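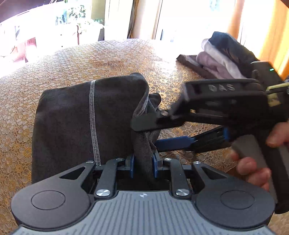 I have come round to folding on the bed, after years of doing it on the kitchen table and finding crumbs in the jumpers. A made bed is the biggest flat surface most of us own, it's a kind height if you kneel or sit on the edge, and a bedspread has just enough grip to stop a slippery pair of joggers sliding about while you're squaring up the legs. Mine is an old one with a pattern of circles, and I use the pattern as a sort of ruler, which I'd recommend to anyone who has never managed to get two piles the same width.

What follows is mostly about knits and soft clothes: sweatshirts, tracksuit bottoms, leggings, the charcoal things that all look the same in a heap. Shirts are another matter and I've put them on their own page.

## Before you fold anything

Make the bed first. I know it sounds fussy, but a rumpled duvet underneath will put a rumple in everything on top. Pull the cover tight, smooth it with the flat of your arm from the pillow end down, and push the cushions off to the floor.

Then feel the thick parts. Waistbands, cuffs and the inside of pockets hold on to damp long after the rest of a garment feels ready, and one damp waistband at the bottom of a pile will make the whole drawer smell like a changing room. If you're not sure, hold it against your cheek for a moment. Your cheek is much better at this than your fingers. Anything doubtful goes back over the airer and can be folded tomorrow.

## Finding your way round a dark heap

Dark knitwear comes out of the basket in a knot, and it can be surprisingly hard to tell a trouser leg from a sleeve. Look for the seams. A lot of soft clothes have flat stitching in a slightly paler thread, and once you have found one of those lines you can follow it along with your finger until you reach a cuff, a hem or a waistband, and then you know where you are. I do this before I shake anything out, and it saves a good deal of flapping.

When you've found the top, take hold of it in two places, a hand's width or more apart, and lift. Two pinches beat one every time. If you lift a heavy sweatshirt by a single point the weight drags it into a long beak, and you spend the next minute patting the beak flat again. Pinch through both layers, or the front comes up and leaves the back behind on the bed.

Give it one good shake, lay it down, and stroke the creases outwards from the middle. Don't pull at the edges of anything ribbed, or you'll end up with a wavy hem.

## Tracksuit bottoms and soft trousers

- Lay them flat with the waistband at the pillow end.
- Fold one leg over the other so that the side seams sit together. Let the crotch stick out as a little triangle, then tuck the triangle in.
- Bring the ankles up to just short of the waistband. Leave a gap of a couple of fingers, because the fold itself takes up room.
- Fold in half again, or in thirds for a shallow drawer.

Drawstrings go inside before the first fold. A loose cord will tie itself to something in the night, I'm quite sure of it.

## Sweatshirts and jumpers

Face down, sleeves out. Fold one side in towards the middle with its sleeve running straight down the back, then do the other, and bring the hem up in two turns. Hoods are the awkward part — I fold mine down flat over the back first and let the body wrap round it, which makes a slightly fat parcel but a tidy one.

Thick ones I leave folded once fewer than the thin ones. They take up more of the shelf, but they come out without that hard line across the chest.

## Making the pile

Put the heaviest things at the bottom and the light tops above. Turn every other piece round so that the folded edges don't all sit on the same side, otherwise the stack leans, and a leaning stack on a mattress only needs somebody to sit down and that's your afternoon's work gone. Keep the finished pile well over to one side, away from the bit where you're working.

I stop at 7 to a pile, or 6 if there are hoodies in it. Any taller and I can't carry it across the landing without holding the top down with my chin, and I've dropped enough of them to know my limits.

Pale things next to dark things are fine once they've been through the wash a few times. With a brand new black top I'd be more careful, and I keep it off anything pink or white until it has had two or three washes on its own.

## If you've run out of steam

Do the trousers and leave the rest. They're the quickest to fold and they take up the most room in the basket, so the heap goes down at a very cheering rate, and you may find you've got a second wind for the jumpers. If you haven't, lay them flat on top of one another without folding at all and drape the lot over the end of the bed. They'll keep perfectly well like that until morning, provided the cat isn't let in.

The page on airing cupboards needs rewriting before the cold weather, and I hope to have it done by October.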